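Back to class at 50: Angharad Beddoe on learning to draw house plans

Posted 5/23/24 by Vivek Bhatt

Angharad Beddoe ran the front counter at a hardware store in Moltness for most of her working life. When the store was sold she took her payout and enrolled in the drafting certificate at Penry, the small college on the other side of the river. She finished last October and now draws additions and garden suites from a back bedroom in her house.

We met at her kitchen table. She had a set of plans spread out for a garage conversion and moved them over so I could put my notebook down.

"I'd been selling people the wrong joist hangers for years," she said. "Well, not the wrong ones. The ones they asked for. They'd come in with a sketch on the back of a receipt and I'd think, that's not going to hold up. But I couldn't have told you why."

The certificate cost her $1199 a term, plus books. She paid for the first term up front and the rest in instalments. Her husband was in favour of it. Her sister thought she should put the money into the roof.

"She had a point about the roof. We did it the year after."

The course was taught partly on computers and partly by hand. Beddoe had expected to skip the hand drawing, and was told on the first night that it counted for a third of the mark. She had not held a technical pencil before.

"You learn line weight. A wall you're cutting through is a heavy line, a counter is a medium one, and a cupboard up above is dashed. I did the same bathroom over and over. My lettering was terrible. The instructor would circle my sevens."

There were 8 people in her group. Most were in their twenties and a couple of them worked days for a framing crew. She found the software harder than they did and the site questions easier. They traded help at the break, usually in the parking lot because the canteen closed early.

I asked what she would tell someone starting at her age. She took a while to answer.

"Do the reading before the class. I know that's dull. The young ones could get by without it and I couldn't. And get your eyes checked. I spent the first month squinting at a scale ruler and blaming the ruler."

She also suggests setting regular hours. She worked at the table after supper and stopped at ten, finished or not. On weekends she measured things. By the second term she had drawn her own house, her mother's unit and the church hall on Keria Street, which has no two walls the same length.

Her first paid job came through the old store. A customer wanted to add a mud room and remembered her. It was a small job, 271 square feet with the new porch, and she charged $1000 for it, which she now says was too low.

"I redrew the stairs four times. The grade dropped more than I'd measured, so I had to go back out with a level and do it properly. But the permit went through, and I drove past the other day and they've got boots all over the porch. I was pleased about that."

She doesn't advertise. Two builders pass her name along, and Pekent, the lumber yard out by the highway, lets her leave cards at the desk. She turns down anything over one storey and sends people with sloping lots to an engineer. Some of them are annoyed by this and go elsewhere.

Before I left I asked whether she still draws by hand.

"For the first meeting, yes. If you show people a screen they think it's already decided. With a pencil they'll say, could the door go there, and you just rub it out and move it."

She keeps meaning to take the next course up, which covers energy code. The fall intake is full and she has put her name down for the one after.

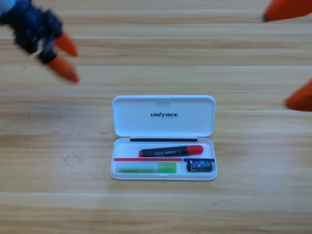
What Angharad keeps on her desk

A scale ruler, metric on one side. Two mechanical pencils, one with a thick lead and one with a thin. A white eraser and an erasing shield. Tracing paper on a roll, the cheap kind. A calculator that does feet and inches. She bought most of it second-hand from students who had finished the course, and says to ask at the college office before paying full price.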